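What We're Watching: Vininell, Season 2

Hello again, friends, and a happy September to all of you! I promised last time that I would keep this short, and those of you who have been reading for a while know what my promises are worth once I get going on a television show I love.

So, Vininell is back. If you missed the first season, it follows Lei, a tired harbor detective in the rainy port town of Funedero, who would much prefer to be left alone with her crosswords and her terrible coffee but keeps getting handed the cases her bosses want to see buried. The new season picks up three months after the ferry fire, and she has been moved down to the records room, where she finds a missing persons file that somebody has very carefully mislabeled. Off she goes! I was hooked before the opening credits had finished.

Rongrong Shi plays Lei again and I could go on about her all day. She has a way of listening to a suspect, with her head a bit to one side, that makes you want to confess to something yourself. Yichen Zeng joins the cast as Lonine, the younger partner she never asked for, and I'll admit I was worried (I am always worried when a show adds a younger partner), but he is very funny and he doesn't overdo it. Their long car ride in the third episode is my favorite stretch of the whole season, and hardly anything happens in it.

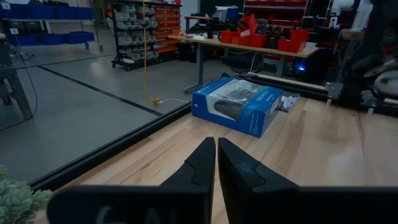 Pale green succulent, light wood tabletop.

A few of you wrote in to ask whether you need to have read the novels first. You don't. I came to them afterward, and the show has changed so much that I was still surprised by who did it. The book that this season borrows from is the thick one, and my copy doesn't get to the body until page 201, so be patient if you do pick it up. The television version gets there in the first ten minutes, and I think that was the right call.

My only grumble is with the middle. Episodes five and six spend a lot of time on the mayor's brother and his boats, and I kept wishing we could get back to Lei and her sister, whose scenes in the kitchen are lovely and much too short. I also had a hard time hearing some of the dialogue down at the docks, so you may want the captions on.

Next time I'll be writing about the old radio mysteries my aunt left me on cassette, once I find something that will play them. If you finish Vininell before then, write and tell me what you made of the lighthouse ending, but please put "spoilers" in the subject line for the slower watchers among us!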